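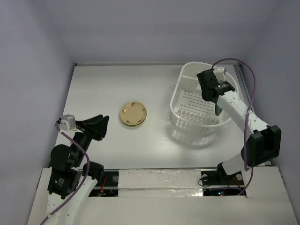
Home | About | The Bench | Archive | Contact

Putting the Barrios cell back together

2021-11-30

Print this post | E-mail this to a friend

So the two-arm cell is running again, and I promised a few of you I'd write down what I did to it while I still remember. If you came for the bread posts, sorry, scroll down, there's a rye one coming.

Quick catch-up for anyone new. I look after the small cells at Barrios, and the one I get asked about most is the little white enclosure with an arm on each side. It does tabletop dish handling: pick up a dish, put it in the rack, take it out of the rack, put it back on the table, all day long. Leire Quintana writes the programs. I keep the thing alive. We get along fine as long as she doesn't change the home position without telling me (Leire, if you're reading, you know which day I mean).

The trouble started with the right arm. It has the harder job because it has to drop a finger down between the pegs of the rack, and there's not much room in there. If the arm is even a little off, the finger lands on a peg, the joint complains, and everything stops. It had been stopping a lot. Leire thought it was her code, I thought it was her code, and we were both wrong, which cost us most of a morning!

What I found was a loose base. I put a hand on the forearm and gave it a gentle wiggle, and the whole arm moved with it. Two screws on the mounting plate had backed out just enough to matter. You can get at them through the cutout in the front panel, but only with a short driver, and only if you push the cable loop over to the left first. I have now skinned the same knuckle on that cutout so many times that I should probably just tape the edge.

Anyway. Screws out, cleaned, a dab of the medium threadlocker, screws back in. I do them a bit at a time, one and then the other, so the plate pulls down flat. Then I left it overnight, even though Jaqueline Lozano came by twice to ask if it was done yet. It was not done yet.

While the panel was getting all my attention I looked in the left cutout too, where the small wiring is. Nothing wrong in there. I blew the dust out and left it alone. I'm a big believer in leaving wiring alone.

Then the cables. Both arms have a purple one running from the sensor up on the gripper back down to the base, and I like them loose. Really loose. The first time I set this cell up I tied everything down tight because it looked so tidy, and the first time the wrist rolled all the way over it yanked the plug halfway out of the sensor. Now I let them flop. They arc out to the side, they look a bit messy, visitors always comment on it, and they last. What I do check is the slack: I turn off the drives, move the wrist by hand to each end of its travel, and watch the cable the whole way. If it goes straight at any point, I give it more. The left one needed a little more this time.

The foil tape on the front panel is staying. It's crinkled and it's ugly and Maite Benítez has offered to redo it with a ruler. No, thank you, Maite. It catches the light in a funny way but the arms don't care.

After that came the part I enjoy, which is teaching the positions again. Since the base had moved, every saved point for the right arm was suspect. I started with the rack itself. Our rack is a white plastic basket with a grid floor and a row of pegs, and it came from a kitchen store, so it isn't exactly a precision part. I push it back to its spot, up toward the far right of the table, and then I bring the gripper down slowly, slowly, until the finger is between the pegs and I can see clear space on both sides. Save. Lift. Come down again at a crawl. If it comes down in the same place I'm happy and I go get coffee.

One number from my notebook, for Nicanor Valcárcel, who asked: the old height for that drop point was 302 on Leire's screen and the new one is 300. Two little units! That's all it took, together with the wobble, to make a grown machine sulk for days.

The left arm was easier. Its base was solid, so I only checked the jaws (they open evenly, no grit, no play) and had it come up to the tan dish a few times at low speed. I always leave that dish out by itself in the open part of the table when I'm testing, well clear of both grippers, and I have the two arms take turns. Only when each one behaves alone do I let them move together. I skipped that step once at Vesurmont, years ago, and I can still hear the noise the two grippers made.

Then we ran it. Leire set it for 105 cycles because she picks numbers like that, and I sat there with a sandwich and my hand near the stop button. It got through all of them. No stops, no peg hits. I checked the base screws again right afterward and they hadn't moved.

For my own future reference, and for Lucía Segura, who covers for me when I'm out:

Wiggle the forearm before you blame the program.
Short driver for the base screws, the one with the green handle, and put it BACK in the drawer.
Cable slack at both ends of the wrist travel, drives off.
Wipe the tabletop with the soft cloth only. It's glossy and it scratches if you look at it.
Basket position first, then the drop point, then everything else.
Slow speed until you're bored, and then a few more.

Still on my list is a proper stop for the basket. Right now it's only sitting where I put it, and anyone who leans in to clean can nudge it. I was going to clamp something to the rail along the right side, but the arm hides part of that rail and I'm not sure there's room. Javov sells a low-profile clamp that might fit. The other idea is a couple of small corner blocks stuck straight to the table, which I like less, what with the scratching. If you've done something like this in a tight enclosure I'd love to hear about it. Nicanor says magnets. Nicanor always says magnets.

I'm going to look at the base screws again next week and then once a month if they behave. The Sustham cell is next in line and that one has a squeak I've been pretending not to hear since early November.

Print this post | E-mail this to a friend

Older post | Newer post | Back to top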